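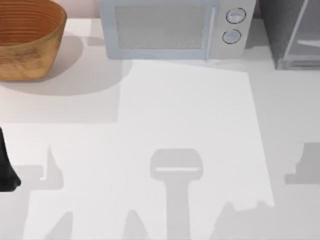

Search tips Search Enter keywords

Worktop tips for a simulated kitchen, and what we learnt about shadows

03/12/2019 by the Vallness workshop page

These are the tips we have gathered from a year of running two-arm kitchen tasks in simulation and then trying the same tasks on the bench. Most of them are about light. The background is a small comparison we finished in March, so that comes first.

The comparison

We trained the same controller twice on the Perkano kitchen. The task was to pick up an item from the worktop and put it in the basket. Each version had 400 simulated runs to learn from. In the first set the lights stayed in one place and the shadows were switched off. In the second set the main light moved between runs and everything cast a shadow, including the arms.

Each version then had 100 tries on the real bench at Vallness, with the blind open for half of them. With the blind closed there was little between the two. With it open, the version trained without shadows often stopped short, or closed its gripper beside the item. The second version still missed, but far less often, and its misses were closer.

It is one bench and one task. We would not claim more from it than that.

Setting up the worktop

Clear the front of the counter and keep the fixed things at the back. In our layout the basket, the microwave and a grey box-like unit stand along the wall, and the arms have everything in front of them to work in.

Use a plain, pale worktop to start with. A matt white one shows up every shadow, so you can see at a glance where the grippers are throwing theirs. Move on to patterned tops once the plain one gives steady results.

Leave the gap between the wall units as it is in your real kitchen. If you close it up to make things tidy, the wall behind disappears and the picture no longer matches.

Save the layout before you move anything. We lost an afternoon to a basket that had been nudged and saved in the wrong place.

Light and shadow

Look at the worktop before you look at the arms. In the overhead view you may see hardly any of an arm, while the shadow of a whole gripper lies in the middle of the counter. If the shadow has a thin bright line through it where the light gets between two parts, the gripper model has a real gap there. If your bench gripper has a gap and the shadow is solid, check the model — someone has probably used the simplified shape.

Move the light in small steps. We use 10 positions, from nearly overhead to low on one side. A low light gives long shadows that join up with each other, and those were the hardest for the controller.

Keep the edge of the bright patch on the worktop in some of the runs. It is tempting to light the whole counter evenly. On the real bench there is nearly always a line where the sunlight stops, and an item can sit half on one side of it and half on the other.

Put a few runs in with no item on the counter at all. The first version reached for its own gripper shadow more than once when there was nothing to pick up. Empty runs showed us this straight away, and we now do them at the beginning of every session.

Don't darken shadows to make them easier to see on screen. Soft grey ones were nearer to what our bench camera records.

Saving and checking

We save the runs with Esport, which writes out the pictures and the arm positions together. Turn off the option that brightens each picture as it is saved. It flattens the shadows and you will not notice until much later.

Look through a handful of pictures from each light position by eye. It takes about 10 minutes and has saved us two lots of training.

Label the light position in the run name. We didn't at first, and had to sort 400 runs by hand to find out which ones had the low light.

On the real bench

Mark the feet of the lamp with tape. Mark the basket too.

Note the weather if you have a window. "Bright, blind open" is enough.

Wipe the worktop between tries. A wet streak catches the light and will upset a controller that has coped with shadows all morning.

If a try fails, save the last picture before the gripper closed. Nearly all we know about the shadow problem came from those.

We are doing the same comparison next with the Escobedo layout, where the sink is under the window and the worktop is dark. Shadows will be fainter there and reflections worse, and these tips may need changing.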